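# Bekholm wrist camera kit: a few weeks in

I've been recording pick-and-place examples with the Bekholm wrist camera kit since early November, and I've got opinions. Short version: I like it, I'd buy it again, and I'd like a word with whoever designed the cable clip.

Some background so you know where I'm coming from. I do small-arm work for Griltora, mostly tabletop stuff, and my job this season is to collect demonstrations of someone driving the gripper by hand so the policy has something to copy. Our old setup was an overhead camera on a pole. It worked fine until the arm leaned in and covered the very thing it was reaching for (which is most of the time, if you think about it!). So Lucero Paucar, who runs the training side, asked for a wrist view, and the Bekholm was the one that fit our mount without any drilling.

## Setting it up

The bracket goes on with 3 screws and the whole job took me ten minutes, including finding the right hex key. The camera sits close to the fingers and tilts on a little toothed hinge. I love the hinge. You feel each click, so when it gets bumped you can put it back where it was and your new recordings still match your old ones. On our last camera it was a smooth ball joint and I lost a full batch to a slow droop that I didn't catch until playback.

The cable clip, though. It's a stiff bit of plastic that pops open when the wrist rolls past a certain point, and then the cable flops across the view. I've wrapped mine in tape. It's ugly and it holds.

## What the picture is like

Pretty good! The view is wide enough to get both fingertips in the bottom corners when the gripper's open, and there's still lots of table between them. That was the thing I cared about most. If the learner can't see its own fingers, it has a rough time working out how far it has left to go.

Colour is decent too. Our tabletop is white, and cheap cameras tend to go a bit mad over white and turn everything on it dark. I left exposure on auto for the first day, got brightness jumping around every time the arm moved, then locked it and haven't touched it since. Do that first. I'd have saved myself an afternoon.

Shiny things hold up well. Our see-through cup is harder, as you'd expect, and a second, fixed camera still helps there. Corinne Kasprzak on our team wants to drop the fixed one entirely. I'm not there yet.

## The recording software

It comes with an app called Skavberg, and it's plain but quick. You press a pedal to start, press it again to stop, and then mark the take as keep or toss. I got through 100 takes on my best day, and I'm not especially fast. The takes save in folders by task name, so please decide on your names before you begin — I have "apple", "Apple" and "apple_new" and I'm the only one to blame.

Two gripes. There's no way to add a note to a take after you've saved it, so a sloppy grasp that still counts as a success looks the same as a lovely one. And the preview lags a touch behind the arm. It doesn't bother me when I'm watching the table itself, but driving from the screen alone is tiring.

I also tried the Bedoya clip-on for a week. It's lighter and the cable is better behaved, but its view is narrower and I kept losing one finger out of the side. For gathering examples I'd take the wider view every time.

## Would I recommend it?

Yes, if you're collecting your own demonstrations on a small arm and you've got a roll of tape handy. If you only need a camera for checking on the arm now and then, it's more than you need.
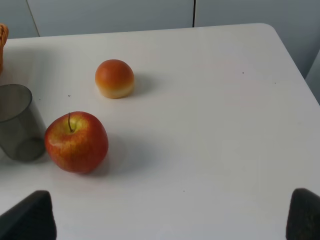

*View from the wrist with the gripper open: apple and roll on the table, cup at the left.*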